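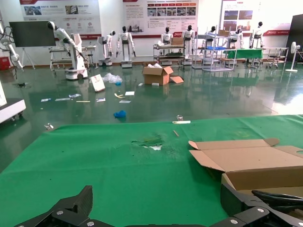
Shanthi Biswas wrote after the open day that she could follow the robot well enough from the visitor side, but had no idea what got saved while it was running, who was driving it at any moment, or whether the failed tries were kept. Most of this file answers those three points. The rest is for people who want to load the recordings.

Hotow open day recordings: README

Summary

Hotow is a small set of robot recordings made during the April open day at the Fovidis hall in Pacheco. A two-armed robot worked at a table with cardboard boxes and black cables while visitors came through. The job was to take one cable out of a full box and put it in the box next to it. Every attempt was recorded from start to finish.

740 attempts were recorded
680 are in the release
60 were left out (see What was left out)

The set was put together by Chia-jung Shih. Questions and corrections go to the same contact as the rest of the Fovidis releases.

The task

The cables are piled in one open box. A second open box stands beside it on the same table. An attempt starts with both grippers open and clear of the boxes. The robot reaches into the pile, closes on a cable, lifts it, shakes it free if anything else comes along, and lowers it into the other box. The attempt ends when the grippers are open and clear again.

Either arm may be used, and the operator may switch arms halfway. Some operators passed the cable from one gripper to the other over the gap between the boxes. Others did the whole thing with one arm. We didn't set a rule and both styles are in the data.

Two cables lifted at once counts as a failure unless the extra one is dropped back into the pile before the move. A cable that ends up hanging over the side of the box counts as a success only if its plug is inside. We argued over that one and it may change in a later version. The raw label is kept in the field plug_inside so you can apply your own rule.
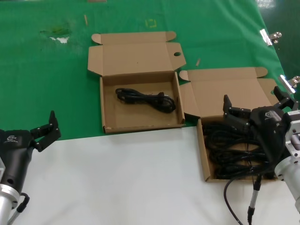

Cable task at the green-covered table, right gripper open above the fuller box.

Who was driving

Attempts in the morning were run by Fovidis staff by remote control. After the lunch break visitors could try it themselves with a staff member standing next to them. Visitors signed a short form before their turn. Names were not recorded with the data. Each operator has a random code, and the same code is used for all of that person's attempts.

The field driver has three values:

staff – a trained operator
guest – a visitor, first time on the controls
guest_helped – a visitor, with staff taking over for part of the attempt

If you only want clean motion, use staff. The guest attempts are slower and have a lot of pauses in them, which some people have asked for.

No attempt in this set was run by a trained policy. The robot did run on its own for a short demonstration at the end of the day, and those recordings are not part of Hotow.

What is in each attempt

Color video from the wrist cameras and the head camera
Joint positions for both arms
Gripper opening, left and right
Operator commands, with time stamps
Result label and the plug_inside flag
Driver type and operator code
A free text note, empty for most attempts

The video streams and joint data share one clock. The operator commands come from a second machine and can lag a little behind. Vevov, the tool we use for playback, corrects for this when it opens a file. If you read the files some other way you need to apply the value in command_offset yourself.

Files

Each attempt is a folder named by its number. Numbers were given in the order of recording and were not changed when attempts were removed, so there are gaps. The file index.csv lists every folder in the release with its label and driver type.

To look at one attempt in Vevov:

vevov open hotow/0112

To check that the download is complete:

vevov check hotow

The check prints the missing folders, if any. It does not repair them.

What was left out

Attempts were removed for one of these reasons: a visitor's face could be seen clearly in the video, the recording stopped early, or someone reached in to move a box while the arms were live. Failed attempts were kept. A dropped cable or an empty lift is in the data with its label like any other.

Audio was never recorded.

Known problems

The cables are all black and so are the grippers. Automatic masks made from the color video tend to run the two together, mostly when a finger is deep in the pile. We tried it and gave up.

The wrist cameras see a good deal of the room past the table. Other robots, shelves and wall posters show up in the background, and the floor is shiny enough to give reflections. People who plan to train on the wrist view alone should think about cropping.

The green cover on the table is worn through in places. The white patches are damage and don't mark a target.

The boxes were pushed a little by the arms over the day and were not put back to a fixed spot between attempts. Box positions were not measured.

The result labels were made by one person. Chia-jung Shih went through a part of them a second time and changed a few, mostly the hanging cable cases.

Suggested split

There is no official test set. If you make one, split by operator code and not by attempt number – the same person tends to repeat the same grasp many times in a row.

Changes

Second upload: fixed the driver value on a run of afternoon attempts that had been marked staff. Added the command_offset field to index.csv.

First upload: all kept attempts, no notes field.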